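# Learning to love the bell tower (finally!)

I have been going to Thursday night bell practice since June and I can't stop talking about it, so my family has suggested, kindly, that I put it all in a blog post instead. 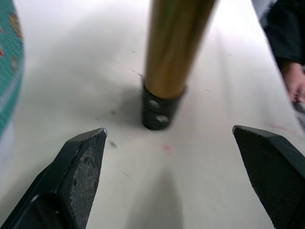
I'm talking about change ringing, the kind where each person stands on the floor with one rope and one bell, and you all ring in an order that keeps shifting. There's no tune. I thought that would bother me and it doesn't, not even slightly. What you get is a kind of rolling pattern, and when six people are really listening to each other it sounds like water going down a staircase.

My first lesson was with Teresa Mac an tSaoi, who has been ringing for 40 years and has the calmest voice I've ever heard. She stood across from me, took the tail of the rope herself, and let me do only the fluffy part (it's called the sally, and I love that it's called the sally). Then we swapped. Then she let me do both, and I let go at the wrong moment and the rope went snaking all over the place and she just reached out and caught it. "Again," she said. I think she said "again" 75 times that night!

You pull a lot less than you'd guess. The bell I learned on weighs 554 pounds and you can ring it with your arms nearly relaxed, because it's balanced mouth up and all you're doing is tipping it off and catching it as it comes back around. The trick is feeling the balance point through the rope. I had read about this for weeks and understood none of it until my hands got it, sometime in the fourth lesson, and I made a noise so loud that Declan Kinsella came up from the churchyard to see if anyone was hurt.

Rounds came next. Rounds is just ringing down the scale, highest bell to lowest, over and over, and you have to slot in right behind the person in front of you. I was late. I was so late. Eimear Ní Chonaill, who rings the bell before mine, told me to stop watching her hands and listen for my own bell instead, and I nodded as though that was possible. With everybody ringing at once, how do you pick yours out? I went home and tapped on the kitchen table with a spoon every evening for a month. I can do it on some nights now. On other nights I'm back to staring at Eimear's elbows.

After rounds you get call changes, where the conductor shouts out which bells swap places. Kevin Moynihan does the calling at our tower and he speaks very clearly and very slowly for beginners, then forgets and speeds up because he's having fun. And past that there are methods, where no one shouts the swaps and you have them all in your head. I'm learning Plain Hunt on five. I drew my line in blue pen on the back of an envelope and it lives in my coat pocket, and I've caught myself walking it in the grocery store: lead, lead, thirds place, fourths place, hang on, where was I.

A few things I'd pass along if you're thinking of trying it:

- Wear something with short or snug sleeves. Big cuffs and ropes are not friends.
- Eat before you go. Our stairs are steep and narrow and I did them once on an empty stomach.
- Ask to see the bells when they're down. Ailbhe Ó Néill took me up with a flashlight and I could have stayed up there all evening.
- Expect to be bad for a while, and expect people to be nice about it.

Practice is down to small groups at the moment, with the windows open and masks on, and we only ring 2 short touches before we take a break. It's chilly! I wear two sweaters. I still walk home humming the scale downwards, and next week Kevin says I can try the treble to Plain Bob Doubles if I have my line learned, so I'm off to find that envelope.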